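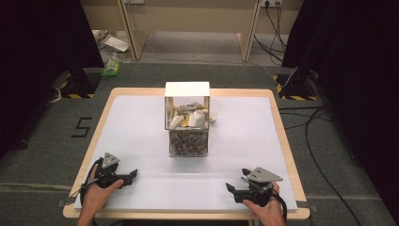 Warnard step log, README. Wrist-worn and pocket step counts from the Umcombe walkers, one row per person per day, May only. Raw accelerometer not in here, too big, ask. Each wearer had a Ketard band on the left wrist and a phone in the pocket, and the two disagree more than we'd like. Bands were handed back mixed up, sorting them was like digging through that clear box with the white lid, crumpled paper-like bits on top and lots of small brown bits packed in underneath. IDs got re-matched by serial number afterwards, should be fine now.

1,829 rows, 38 wearers. 15 of them dropped the phone part half way, so phone_steps is blank for those days. Blank means blank, not zero. Please dont fill with zero.

Columns are wearer_id, day, band_steps, phone_steps, band_worn_min, note. Days are local time. band_worn_min is the band's own guess from skin contact and it over-counts if the strap is loose. Anything under 390 minutes we leave out of our own averages, you may want to do otherwise.

We use cookies to remember your settings. Accept | Manage

Known problems: firmware update in the middle of the month reset some counters, see note column, marked "fw". A few wearers have two rows for the same day, one per band, keep the longer one. Heart rate was collected but its too patchy to be worth releasing.

Names and birth dates removed. Mac an tSaoi script for the daily roll-up is in /tools, needs a tidy.

Last changed Monday, June 17, 2019. Questions to Abhishek Chauhan, replies may be slow untill the next batch is out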